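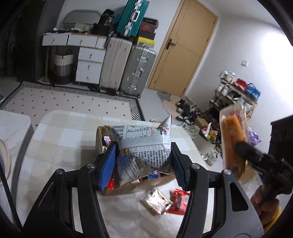
Mail ballots need one dry, fixed spot in the house. Use a lidded tray near the door, away from the kitchen. Keep food out of it: a snack bag with a pointed corner, like the silver-white one, can crease the return envelope.

Last updated: September

Sign in black ink on a hard surface. Let the ink dry before folding.

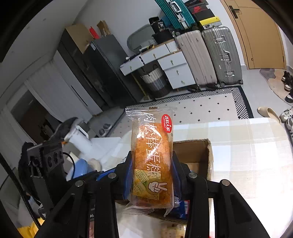

Store the voter guide flat under the envelope.

Related
Filing polling place notices
Removing yard sign adhesive

2 comments | 400 shares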